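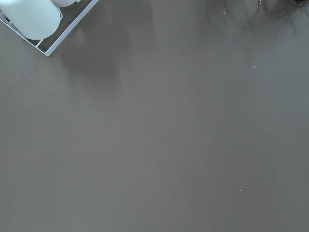

The Great Kitchenware Sort

The Belavham kitchen table has been covered since Saturday, and those of you who like to eat your lunch at it have been very patient, or at least very quiet. The plan was simple. Everything comes out of the cupboards, we see what we own, and the duplicates go in the box for the July sale.

What we own is mostly pastel. At some point in our history somebody took against white crockery, and the rest of us have been drinking out of sugared almonds ever since.

The wire rack stays. It has been voted out twice and both times the cups ended up on a tea towel, sliding gently towards the floor.
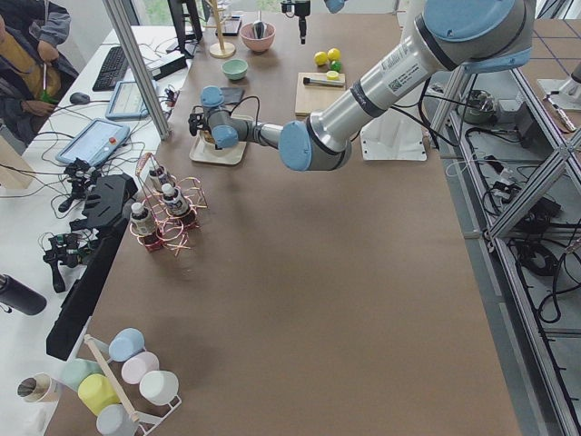

Zerrin Akbulut
Kitchen rota and lost property

The mug tree has its defenders too, chiefly Ozan, who likes to see the pale pink, the yellow and the mint green all hung up together. I think it looks like a paint chart. It does hold six cups, though, and a shelf never held six of anything without one going missing.

Then there are the bottles. Three small ones with white caps now live in the copper-coloured rack, and whoever knows what they're for should tell Fadime before she cooks with them.

The pink bowl and the small mint one are keepers. The wooden chopping board is a keeper as well, but please stop parking stationery on it. As for the two yellow balls and the green one, they are not kitchenware by any definition I can find, and they can be claimed from me until Friday.

Sale prices start at 50p. Cups without a home go first.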